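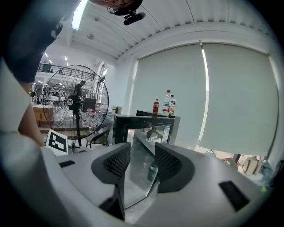 Despina Nedeljković
Room and supplies, Cedley list

Date: September 12, 2020
Subject: Re: fan, bottles, and the glass case

Quick one, typing between errands.

Fan: the big standing one stays. It's the only thing that moves air in there and August was miserable without it. Please don't carry it down the hall again. If it rattles, tighten the clip on the wire guard, screwdriver is in the desk.

Bottles. The small clear ones with red caps. Petkov wants 330 for the order, we have almost 500 on the shelf list so no need to buy more. Leave them low, behind the fan, not on top of the glass case pls. Glass scratches.

Black chairs with the curved backs: keep. The folding ones can go to Lillo if they stil want them.

On Monday's message:

> Can somebody tell me what is staying in the room and what
> isn't? I have the van for 2 hours and would rather not
> make a second trip. Also is the glass case going to
> Vurnard or not, I've heard both.

Not going. Stays put until they send measurments. Van is for the folding chairs and the old shelf only.

Keys same place as before. Lock the side door, it sticks, push hard.

D.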